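**Urcombe, November 23, 2021**

Nawal Hegazy has stepped down as head coach of Urcombe Harriers' women's cross country squad, seven weeks before the regional championships. The club confirmed her departure in a short statement on its website and gave no reason.

Hegazy had been in charge for seven seasons. In a letter to members she said she had been left out of decisions on travel and race entries from September onwards, and that two written complaints had gone unanswered. 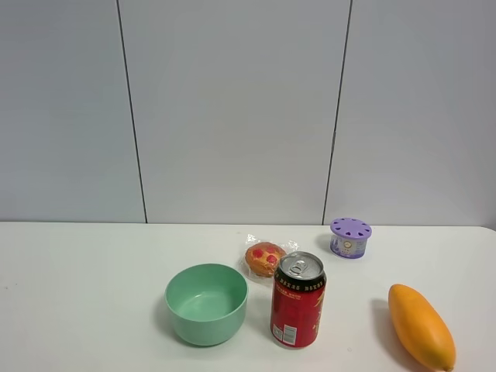

Brahim Zaki told members by email that both complaints had been received and were "being dealt with under the club's normal procedure". He said he could not comment further while that was going on.

The dispute centres on money for away races. The women's squad was given 1,138 pounds for the autumn, according to the letter, while the men's squad was given more than 3,000. The club has not challenged either figure. It says the men entered more races and that both budgets were agreed before the season began.
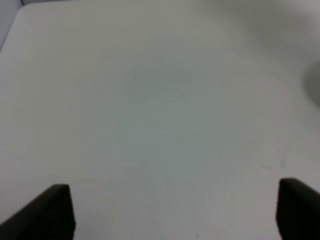 *Urcombe Sport, page 7*

Athletes were told of the change before training at the Badawi track. Several have asked for a members' meeting, and a petition calling for Hegazy to be reinstated has passed the 50 names needed to force one under club rules. A date has not been set.

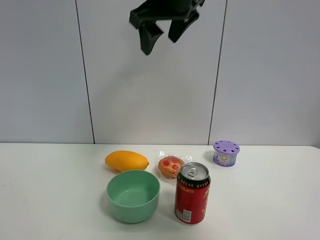 The squad's next race is the Ciduvham relays, where Urcombe are defending the women's title. Entries close on Friday and the team has yet to be named. The coach's job is as open as the gap between those two black fingers, and the club says it will not advertise the post until the complaints have been settled. Training will be shared among the remaining coaches until then.

Mememex, the squad's kit sponsor, said its agreement with the club runs to the end of the season and would not be affected.

Hegazy said she would not take up another coaching post this winter.

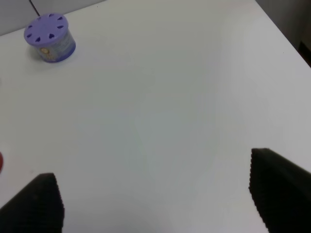
## Also in athletics

Junior sessions at the Badawi track will start half an hour earlier from next week. Parents should use the lower gate.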